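Graue Kisten, helle Tische: Die Sachenbörse Lomden zieht in die Alte Druckerei

Lomden, Donnerstag, 26. April 2018

Die Sachenbörse Lomden bekommt endlich mehr Platz! Am kommenden Samstag öffnet sie zum ersten Mal in der Alten Druckerei am Mirkura-Platz, und wer die engen Kellerräume in der Starkentstraße noch kennt, wird sich verwundert umsehen. Es gibt Tageslicht, breite Gänge und eine ebenerdige Tür, durch die auch ein Kinderwagen passt (oder eine Kommode, falls jemand eine bringt).

Angefangen hat alles im Januar vor zwei Jahren mit einem Tapeziertisch und dem Wunsch, Kleinkram aus Schubladen und Kellern nicht wegzuwerfen. Inzwischen sind 286 Haushalte aus Lomden und den Nachbarorten als Tauschpartner eingetragen. Sie bringen, was sie nicht mehr brauchen, und nehmen mit, was ihnen gefällt. Geld fließt dabei keins.

Am System der offenen Kisten hält die Börse auch am neuen Ort fest. Jede Kiste nimmt nur eine kleine, bunt gemischte Auswahl auf, damit man hineingreifen kann, ohne erst umräumen zu müssen. Sie steht offen auf dem Tisch, in bequemer Höhe, und darf gern durchstöbert werden. Vielen macht gerade das Stöbern die größte Freude: Man kommt wegen eines Trichters und geht mit einem Kartenspiel nach Hause.

Die Kisten sind rechteckig und mattgrau, die Tischplatten aus hellem Holz. Gebrauchsspuren dürfen bleiben. Eine Schramme an der Rückwand oder eine abgewetzte Stelle im Inneren ist kein Grund, eine gute Kiste auszumustern. 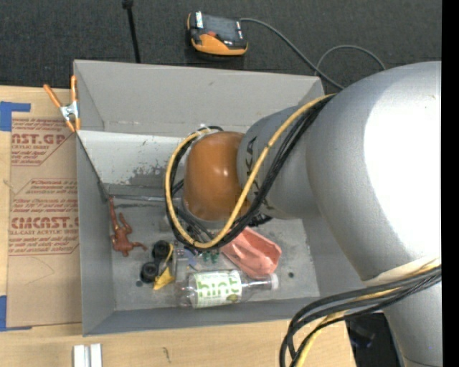 Was abgegeben werden kann

Angenommen werden saubere, vollständige Dinge, die in eine Kiste passen: Küchenhelfer, Spielzeug, Schreibwaren, kleines Werkzeug, Nähzubehör, Dosen und Schachteln. Pro Besuch sind es höchstens 12 Stücke. Kleidung und Bücher haben in Lomden schon ihre eigenen Tauschregale und bleiben deshalb außen vor. Elektrogeräte, Medikamente und Lebensmittel können nicht angenommen werden.

Wer unsicher ist, fragt einfach an der Annahme links vom Eingang. Dort wird auch sortiert, und jede helfende Hand ist willkommen!

Neu: der Sabatier-Tisch

Am Sabatier-Tisch, benannt nach der früheren Buchbinderei im Hinterhof, liegen künftig Klebstoff, Garn, Nadeln und Schraubendreher bereit. Eine lockere Schraube lässt sich dort gleich festziehen, ein Knopf gleich annähen. Für Kinder ab fünf Jahren gibt es eine Bastelecke mit Resten aus der Börse.

Öffnungszeiten und Anfahrt

Sachenbörse Lomden, Alte Druckerei, Mirkura-Platz 5
Geöffnet samstags von 10 bis 14 Uhr, Annahme bis 13 Uhr
Der Eintritt ist frei, eine Anmeldung ist nicht nötig. Fahrradständer befinden sich im Hof, die Bushaltestelle Mirkura-Platz liegt direkt vor der Tür.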